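What an Open Day Should Measure

Saturday, August 20, 2022

The open day at the Hurport site was well organized. Parking was marked, the talks started on time, and the handouts listed payload and reach for every arm on the floor. I came away with a folder of specifications and very little idea of how well any of the equipment works. I think the format is to blame, and I think it can be fixed cheaply.

I should state my bias. I spent a large part of my working life writing acceptance tests for packaging lines, and I read any demonstration as a test with the paperwork removed. A buyer at an acceptance test knows the number of cycles, the allowed failures, the condition of the parts going in and who may touch the machine once it starts. A visitor at an open day knows none of this. He sees a cycle finish and the people next to him clap.

Granström had the largest area, with a palletizing cell behind a light curtain. It ran all morning without a stop that I saw. It was also the least informative item in the building. Palletizing identical cartons from a fixed infeed is a solved problem, and a cell that could not do it for a morning would not have been shipped to a hall. The visitors gave it a minute each and moved on, and I think they were right.

The crowd was at the other end, where Godano had its two-arm tabletop station for handling food and kitchen items. The arms are light, the grippers are plain two-finger units, and the objects are the kind most people have at home. This is a much harder problem than palletizing, and it looks much easier. A five-year-old can move a piece of food from one place to another. It takes some explaining before a visitor sees why a machine that can stack heavy cartons all day might struggle with it. 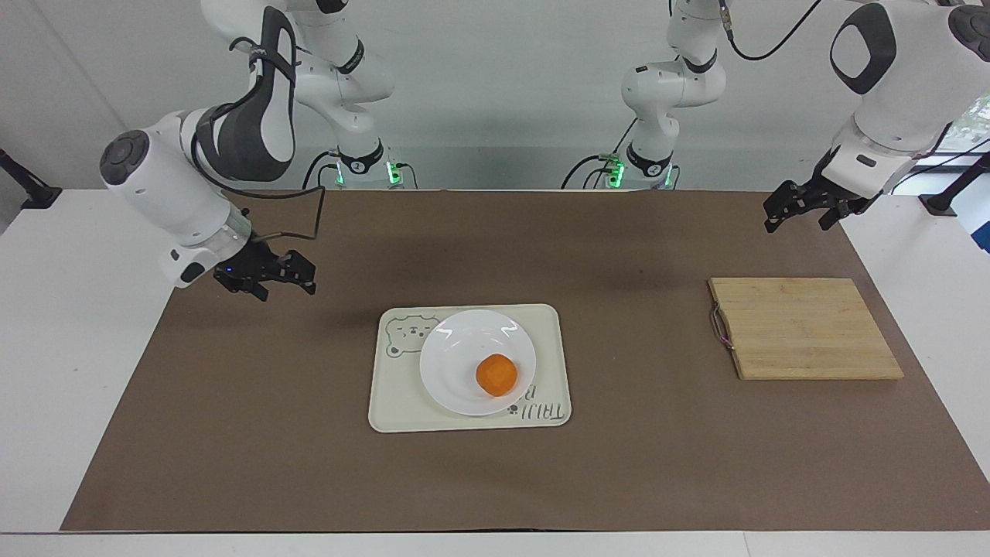
The difficulty is in the contact. A carton has flat sides and a known weight, and it can be squeezed well past what is needed to hold it. Food has no such margin. Two pieces of the same kind differ in size, in firmness and in how much their surface slips, and a plate with a glossy finish gives a vision system bright reflections to sort out. If the fingers close too hard, the product is damaged. If they close too little, it rolls. There is usually a rim to clear as well, and a rim is exactly where a finger driven a little too low will catch and drag the whole plate with it.

None of this was on the handout. The handout gave repeatability, which is a property of the arm with nothing in its hand. I have no quarrel with the number, but it answers a question that matters for welding and hardly matters here. An arm can return to the same point in space with great precision and still miss an object that has moved the width of a finger.

I stayed at the station longer than was polite and asked the person running it for the success rate. To the firm's credit, I got an answer. In the week before the event they had logged 223 attempts at their standard set of tasks, and 89 percent had finished without anyone stepping in. I asked what counted as stepping in. Moving an object back to its starting place between attempts did not count. Stopping an arm did. That is a reasonable definition, and it took one sentence to state.

That exchange was worth more to me than everything else I heard that day, and I got it only by asking. A figure of 89 percent is respectable for this class of work. It is also nowhere near enough for a commercial kitchen, where a failure every nine or ten attempts means a person standing beside the machine all shift. Both statements are true, and a visitor who is deciding whether to spend money needs both of them.

The usual argument against publishing such figures is that the public will misread them. I heard a version of it over coffee: put a failure rate on the wall and people will remember only the failures. I don't find this convincing. The same visitors read mileage estimates and battery ratings without panic. What does harm a young field is the gap between a clean demonstration and the first month of ownership. Iltholm learned this with its early shelf-picking unit, which was shown in December to a full room and withdrawn by its first customers before the next winter. The machine was decent. The demonstration had used 50 items chosen in advance, and the customers had assumed their own stock would behave the same way.

So my proposal is modest. Each station gets a board with four entries: the task in plain words, the attempts made so far that day, the attempts completed without help, and the definition of help. Staff update it by hand. A marker is fine. If the machine is being driven by a person, the board says so, and if the objects always start in the same spot, the board says that too. The cost is a whiteboard and some discipline.

I would add one rule for the more confident exhibitors. Once an hour, let a visitor place the object – anywhere the arms can reach, at any angle – and run the task from there. I have seen this done at only 2 events in many years of attending them. On both occasions the machine failed at least once, and on both occasions the crowd stayed to watch the next attempt.

Organizers could make the board a condition of floor space. Granström would have no trouble filling one in. Godano already has the log, and only needs to move it from a laptop to the wall.

Related items
Reading a Robot Data Sheet: Repeatability and Accuracy
Granström Palletizing Cell: Floor Notes
Why Acceptance Tests Fail on the Second Day
Two-Finger Grippers and Soft Products
Hurport Open Day: Program and Site Map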